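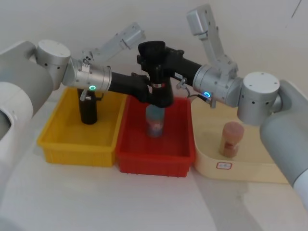 Adebayo Ojo asked, before anyone had taken a coat off, whether we could have sent him a video instead. He then stayed until the tea ran out, which I am reporting as a success.

Progress to the end of April, then. The open day at Kuredgate was the main item this quarter, and the grant paid for the hall, the leaflets (600 printed, 38 taken) and a coach from Arnesov that arrived after lunch. Spending on the day came to 1,555 against the line you approved. The leaflets are good ones and will keep.

The demonstration was the sorting bench: two arms, a row of bins, a few jars. We chose it over the Lukáč conveyor on the grounds that the conveyor is louder and has opinions about extension leads. Visitors were let in by groups and given up to 60 minutes each. Most wanted ten. A retired baker wanted the whole afternoon, and got it.

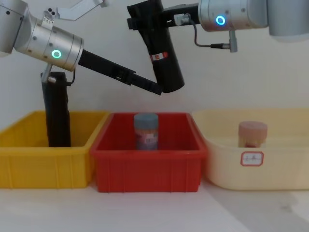

The sorting bench, with both arms over the bins.

Questions from the floor were mostly about jobs, price and whether it could do socks. Sabina Sýkora dealt with the first two at length and the third with some dignity. Several people asked why the arms move so slowly near each other. We have a slide on this, which was at Pamon with the projector.

Two arms sharing a small patch of table is still the part of the work that takes our time. Each has to know where the other one is going, and the middle bin is where they get in each other's way.

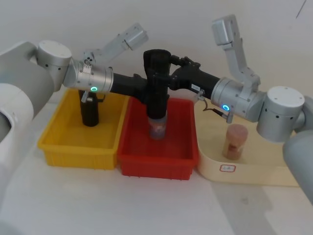
We have therefore moved the shared-space work to the front of next quarter's plan and pushed the new bench covers back. No extra money is requested for this. Some is requested for the projector, on a separate form, and we would be grateful for a decision before the Arnesov visit, for which the coach has been booked earlier.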